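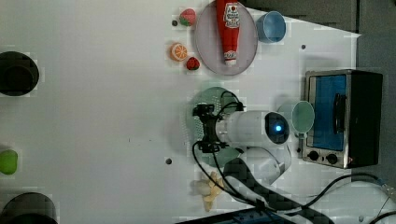 Subject: Re: [houndwear] cooling vests, sizing and the leash hole

Hi all,

Sorry to be slow getting back to this, I had the in-laws here and then the washing machine gave up, so I've only just read through the whole thread. Quoting Chie's message because I think it got buried under the bandana discussion:

> From: Chie Sugawara
>
> Has anyone put the Plilix cooling vest on a deep-chested dog? Mine is a
> greyhound mix, and everything that goes around his ribs is a tent at the
> waist, and everything that fits his waist won't close over the ribs. The
> chart says to go by back length only, and I don't believe it. Also I walk
> him in a harness and I can't tell from the listing whether the slot on
> the back is for a leash or just a vent. I'd rather not buy 2 and send one
> back again. I did that with the Heltton raincoat and the return postage
> was nearly what I paid for the coat!
>
> Chie

Chie, yes! I have the Plilix, in the blue, and Rahimi (my whippety thing, long legs, no bottom to speak of) has worn it most days since May. So I can answer some of this.

First, ignore the back length chart. Or don't ignore it completely, but measure the chest first, right behind the elbows, with the dog standing up. I measured him lying on the couch the first time and came out a whole size too small, and I had to cut him out of it in the yard while he looked at me like I'd sold him. Well, not cut, but it was close. Go by the chest number, and if the back comes out a bit long, the hem folds under and you can put a couple of stitches in it. It's a soft mesh so you can sew it by hand, no problem.

The waist is going to be baggy on a greyhound whatever you do. The belly strap is elastic and it's only attached at one side, so what I did was unpick it and move it back toward the tail by the width of my hand. That took up most of the slack. Alcides Ospina posted here a while ago about adding a second strap instead, and I think he used the Velcro kind, but please don't do that with a boy dog without checking where it lands first. Alcides, if you're reading, did yours survive the wash? Mine goes on cold with the fasteners closed, and the first time I forgot to close them it ate a pair of my good socks.

About the slot: it IS a leash opening, but it's in a funny place. On my harness the ring sits farther forward than the hole, so I have to fish around for it, and if he's excited about a squirrel that's a two-person job. A friend in my building has the Ramitz harness where the ring is set back between the shoulders and hers comes straight through. So it depends what you've got. You could open up the front end of the slot an inch and bind it with bias tape. I haven't been brave enough.

Does it work? I think so. I soak it in the sink, wring it until it stops dripping, and he'll do the long loop by the reservoir without flopping down under every tree. It dries out faster than the package says, though, especially if there's a breeze, and then he's just wearing a hot little jacket, so I carry a bottle and pour more on his shoulders halfway round. He hates that part. I wouldn't leave it on him indoors either, or in the car. And we still don't go out in the middle of the day, vest or no vest.

One more thing on color. The listing has a gray and it looks very smart, but I'd get the pale blue or the white. My sister bought the gray for her beagle and it felt warmer to the touch when we stood them in the sun together. Not very scientific, I know.

Chie, if you send me his chest and neck measurements I'll put the tape on ours and tell you how much room is left in the large. Mine's a bit stretched by now, so take an inch off whatever I say. And if anybody has the Heltton raincoat in a medium that they want to get rid of, I'm in the market. He's shredded the hood on his, and fall is coming whether I like it or not.

Oh, and to whoever asked about booties: no. We tried. He stood in the kitchen with one foot in the air until I took them off again, and one of them is still somewhere behind the fridge.

Give the hound a scratch from us,
Marlene (and Rahimi)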